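FOR IMMEDIATE RELEASE - November

Predero opens sewing pattern archive to home sewers

280 patterns, most of them out of print, back in circulation. Free to borrow by mail or at the counter

Predero, the sewing and mending shop on Varma Street, will open its pattern archive to the public this month. The collection comes from the old Bonderach dress school, which closed its doors last spring. Coats, work shirts, school uniforms, a lot of aprons. Most are in paper envelopes, a few are only tracings with pencil notes on them.

Borrowing is free. Two patterns at a time, 20 days, renewals by phone. Postage is paid by the borrower. Please do not cut the originals - trace them. Tracing paper is sold at the counter and there is a table for anyone who wants to do it on the spot.

"People kept asking us for the Bonderach raglan coat," said Joaquín Garrido, who runs the archive. "We had it in a box upstairs the whole time. It needed sorting, and sorting took longer then we planned."

Sizes are the old school sizes and run small. A conversion chart goes out with every envelope. Missing pieces are marked on the front where known, and corrections from borrowers are very welcome.

Opening evening is Tuesday, 6 p.m., with a short talk on grading a bodice up or down by hand. 20 seats, no booking, come early. Tea after.

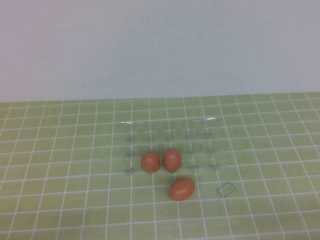
Predero Pattern News, Vol. 2, p. 20

The full list is printed in the current newsletter, avaliable at the shop. A second batch, mostly childrens wear, follows once the envelopes are repaired. Donations of complete patterns accepted during opening hours - no magazines please.

Press contact: Joaquín Garrido, Predero, Varma Street. Review loans for press on request.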